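# Acta - seguimiento de la comparativa de pinzas, célula de picking en cajón

Sábado, 9:30. Sala pequeña de Kekovwood. Asisten: taller, control, compras y la persona de enlace con Plondomholm.

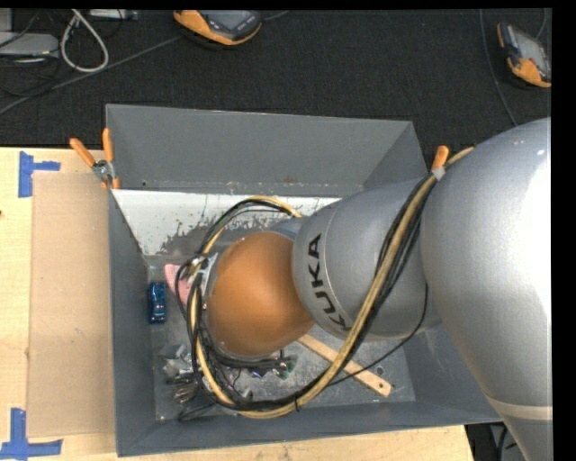 **1. Estado del montaje.** La comparativa entre la pinza Wilter y la Qureshi sigue sin datos que permitan elegir, y el taller pide que conste así antes de que alguien lleve una cifra a Plondomholm. La discusión empezó por el cableado. El mazo de tubos y cables baja cruzado por el brazo KUKA, da la vuelta a la tapa naranja y deja un bucle amplio sobre el cajón, sujeto con cinta gris en un punto y una brida negra en otro. Control considera que con ese bucle cualquier medida de repetibilidad está en duda: no sabemos qué parte del error es de la pinza y qué parte es del mazo tirando de ella. Compras pregunta si es un problema real o una preferencia estética. Control responde que no lo puede demostrar todavía, pero que el proveedor tampoco puede demostrar lo contrario.

**2. Resultados presentados.** Se repasa la hoja con 1.276 intentos de agarre. El porcentaje global favorece a Wilter. Objeciones del taller:

- Los intentos no están repartidos por igual entre las dos pinzas.
- No se anotó el orden en que se cambiaban los objetos.
- Un objeto que se levanta y se cae antes del punto de entrega figura como éxito en unas filas y como fallo en otras.

Compras defiende que, aun con esos defectos, la diferencia es grande. El taller no lo acepta: si se quitan las filas dudosas, la diferencia se queda en casi nada, y las dudosas son precisamente las de objetos planos y tela, que son las que le interesan a Plondomholm. Se acuerda no usar el porcentaje global en ningún documento que salga de aquí.

**3. Objetos de prueba.** Se discute si el surtido del cajón (el cochecito azul, el palo plano de madera, la tela rosa, las piezas metálicas amontonadas) representa algo. Control opina que sí, por variedad de rigidez y brillo. El taller opina que representa lo que había a mano. Plondomholm no ha enviado su lista, reclamada ya 3 veces. Mientras no llegue, se mantiene el surtido y se fija por escrito.

**4. Cajón y sujeción.** Las pinzas de resorte del borde se dan por buenas de momento. El taller avisa de que el cajón tiene que volver a la misma posición en cada tanda y propone topes fijos en la mesa. Sin oposición, aunque compras quiere ver el coste. El fondo, rayado y con zonas blancas, complica la segmentación según control; el taller sospecha que se está culpando al fondo de un umbral mal ajustado. Queda abierto. Se probará con y sin lámina mate.

**5. Oferta de Qureshi.** El proveedor propone un controlador nuevo que, según su folleto, mejora el agarre de piezas finas. El folleto no dice con qué piezas, a qué velocidad ni con qué brazo. Se rechaza cambiar de controlador a mitad de la comparativa. Se les pedirán las condiciones del ensayo - si no las mandan, se archiva la propuesta.

**Acuerdos**

- [ ] Rehacer el guiado del mazo antes de tomar más medidas (taller).
- [ ] Definir por escrito qué cuenta como agarre válido (control).
- [ ] Repetir con 200 intentos por pinza, orden de objetos sorteado (control y taller).
- [ ] Presupuesto de topes (compras).
- [ ] Reclamar de nuevo la lista a Plondomholm (enlace).

Compras pide cerrar la decisión en junio. El taller no se compromete a esa fecha y pide que conste.

Ruegos y preguntas: se solicita que las reuniones de seguimiento no pasen de 15 minutos. Se levanta la sesión a las 10:50.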